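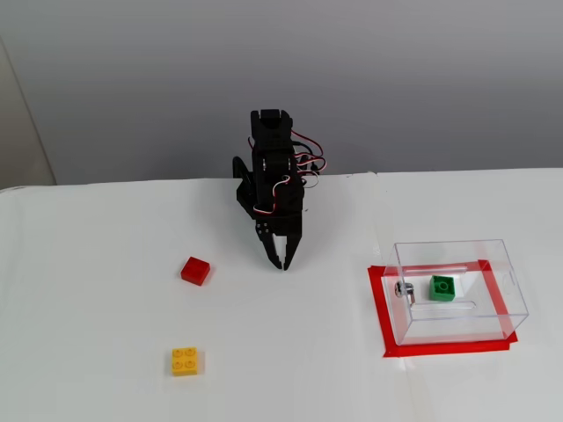 Sunday, and I lost most of it to the gripper servo again. Got in meaning to do the horns, the wires and then go home by lunch. Ha. The wires are the part I'm least proud of, still curled up in loops at the side of the arm, red and white and black all together, and one loop going over the front of the lower servo where it has no business being. Ties are on the list. Ties have been on the list since January. But the claws line up at the tips again and sit a little open when I tell them to sit a little open, so that's something.

Okay, in order, before I forget what I did.

Buzzing. Started Friday, or that's when I noticed. Gripper closes on a brick, holds, and the servo sings at you the entire time it's holding. Lets go, sings a bit less. I figured the closed position was set too tight so it was pushing against itself forever. Backed it off 7 counts in the config and it went quiet on the red block and then dropped the yellow one. Twice. So no.

Took the gripper plates off. Four little screws by the pivot, one of them already half rounded from last time (me, wrong driver, I know). Got it out with the rubber band trick. Inside was fine, gears were fine, bit of black dust which I think is just plastic off the claws rubbing. Wiped it. The horn though – the horn was one tooth off on the spline. So center wasn't center, and everything I'd been doing in the config since the last rebuild was me making up for that one tooth without knowing. Felt pretty dumb.

Put it back right. Power on, send it to middle, THEN push the horn on, then the screw. Writing it in capitals so I read it next time. Last time I did it with the power off and just eyeballed it.

Then all my saved positions were wrong obviously. Threw them out and started over. Up, over the block, down, close, up, over the box, open. Down was the one that took forever. Too low and the claws scrape the table, too high and it pinches the top of the block and it shoots off. Ended up doing it with a folded piece of paper under the tips, lower till it drags, back up a hair. Works better than any number I typed in.

Coffee. Called Oona. She says why am I still using the Honkanen supply when it sags whenever two joints move at once, and she's right, it does sag, I can see it in the shoulder, it does a little nod. She has a spare Plivo one in a drawer and will bring it. She also asked had I put any thread lock on the bracket screws and I said yes and then after we hung up I went and did it.

Afternoon: full run. 30 picks, moving the block a bit each time. It got 19. Which sounds bad and is sort of bad, but before the horn thing I couldnt get three in a row. Misses were nearly all to the far left, where the arm has to lean out and everything droops. A few were the box. It clips the wall of the box on the way in if the box has moved, and the box moves, it's a light plastic thing and I bump it with my sleeve. So I went back and pushed it square inside the red tape after every single pick, like an idiot. The tape is a bit bigger than the box so "square" is up to me. Should tape it tighter. Or stick the box down. Oona says stick it down. I don't want to becuase then I can't tip the bricks out.

Green goes in better than yellow. No idea. Same kind of brick, you'd think. Maybe the yellow is just where I happened to be putting it. Test that properly, same spot, swap colors.

Checked heat after the run by putting a finger on each servo. Top one warm. Middle one warm. Gripper one barely anything, and on Friday I couldn't keep my finger on it. So the buzzing was that, it was fighting the stop the entire time. Probably cooked some life out of it. I've got one spare from the Jedon order and would like to keep it spare.

Cycle counter says just over 2,000 since the rebuild, if I trust the counter, it doesn't reset when I want it to and does when I don't. Said I'd check the base screws at that number so I did. Two were loose. Not falling out loose, but a quarter turn each. That might be part of the droop too. Should've checked BEFORE the run, now I don't know how many of the misses were base and how many were reach. Do the run again tomorrow with nothing else changed. Don't touch anything first. Don't!!

Also the seam in the table top. If a block sits right on it the block can tilt a tiny bit – I'm nearly sure, I put a ruler over it and one side is higher. Keep the blocks left of it for now.

Rellham people want to come by and see it go. I said give me a week. They'd like it to do a whole box of bricks without anyone touching it and I said sure, which, why did I say sure.

To get:
wire ties, the small ones
new screws for the gripper plates, same length, and the RIGHT driver
red tape, nearly out
something grippy for the claw tips, maybe heat shrink, they're slick and they come to a point so there isn't much to hold with

Backed up the new positions to the stick and to the laptop. Old ones are in a folder called old_bad so I don't load them at 11 at night again.

It's twenty to eight and I haven't eaten. Arm parked, supply off at the wall. Ties tomorrow, for real, before the run – no wait, after. Nothing changed before the run. After.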